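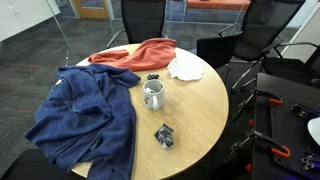
Table ronde avant rangement : vêtements en tas, tasse et petit linge blanc.

Drallow – textiles et petits objets sur table ronde

Fichier LISEZMOI, version 2
Dernière mise à jour : 24 janvier 2025
Rédaction : Marites Macaraeg
Relecture des consignes et du vocabulaire : Glenys Morgan

Présentation

Drallow rassemble des photographies de tables en désordre, accompagnées d'une liste des objets présents et d'une consigne de rangement rédigée en français courant. Le jeu porte sur le linge souple mélangé à de la vaisselle et à de petits accessoires. Il contient 40 dispositions de départ, toutes préparées sur une table ronde en bois clair, dans une salle meublée de chaises de bureau noires.

La première version, diffusée sous le nom Aquino, ne comportait que des vêtements. La vaisselle a été ajoutée dans celle-ci, ainsi que les linges en dentelle ou au crochet. Les numéros des anciennes dispositions ont été conservés.

Contenu du dossier

photos/ – les vues de départ, une par disposition
listes/ – un fichier texte par photo, un objet par ligne
consignes/ – le rangement demandé, en deux à cinq phrases
vocabulaire.txt – les termes admis et leurs équivalents
modifications.txt – le journal des corrections

Les fichiers texte sont encodés en UTF-8. Une photo et sa liste portent le même numéro.

Catégories d'objets

Vêtement : toute pièce de tricot ou de tissu qui se porte. On note la couleur dominante, puis la forme si elle est lisible. Un vêtement bleu chiné roulé en boule, dont on ne sait pas s'il s'agit d'un pull ou d'un t-shirt à manches longues, s'écrit « haut bleu chiné ». Le haut orangé de la première photo s'écrit « haut orange saumon ».

Petit linge : napperons, serviettes, mouchoirs, pièces ajourées. Le terme « napperon » n'est employé que si la pièce est assez étalée pour qu'on en voie la forme. Froissée, elle devient « linge blanc ajouré ».

Vaisselle : tasses, bols, soucoupes. Le contenu est noté à part, sur la ligne suivante, précédé du mot « dans ». Pour la tasse blanche de la première photo, la liste donne « dans : objet vert et blanc ».

Indéterminé : ce qui reste trop replié ou trop petit pour être nommé. On indique la couleur et l'emplacement, par exemple « petit objet sombre, derrière la tasse ». L'article noir et gris froissé, près du bord avant, est classé ici lui aussi – chaussette ou pochette, les deux lectures ont été proposées.

Emplacement

La table étant ronde, les coins n'existent pas et le mot est exclu du vocabulaire. On utilise avant, arrière, gauche, droite et milieu, du point de vue de la photo. Un vêtement qui pend hors du plateau reçoit la mention « déborde » suivie du côté : le haut bleu chiné porte donc « déborde, gauche ». Quand deux pièces se chevauchent, la mention « touche » figure sur les deux lignes.

Consignes de rangement

Elles sont écrites à l'impératif et suivent l'ordre de la table, de l'avant vers l'arrière, sauf si une pièce en recouvre une autre. Pour la première disposition :

« Ramène sur la table la partie du haut bleu qui pend. Plie le haut bleu, puis le haut orange, et pose-les l'un sur l'autre. Mets le linge blanc à plat à côté. Laisse la tasse au milieu avec ce qu'elle contient. »

Le pliage attendu est un rectangle, manches rabattues vers l'intérieur. L'étiquette cousue n'a pas à être cachée. Les objets indéterminés ne sont pas déplacés, sauf mention contraire.

Limites connues

Les vêtements d'enfant sont presque absents. Les couleurs sombres posées les unes sur les autres se distinguent mal, et cinq listes ont été reprises pour cette raison. Les chaises apparaissent sur les photos mais ne figurent dans aucune liste, y compris lorsqu'elles sont tout près de la table. Le côté gauche revient plus souvent que le droit dans les mentions de débordement ; une série complémentaire est prévue en mars.

Les matières ne sont pas renseignées. « Tricot » décrit un aspect et ne dit rien de la fibre.

Utilisation et corrections

Le jeu peut être copié et modifié librement, à condition de citer Drallow et le numéro de version. Les listes de l'ancien jeu Boranik suivent d'autres règles de couleur et ne doivent pas être fusionnées sans relecture.

Pour signaler une erreur, indiquer le numéro de la photo, la ligne concernée et le terme proposé. Les corrections acceptées sont inscrites dans modifications.txt avec les initiales de la personne qui les a faites.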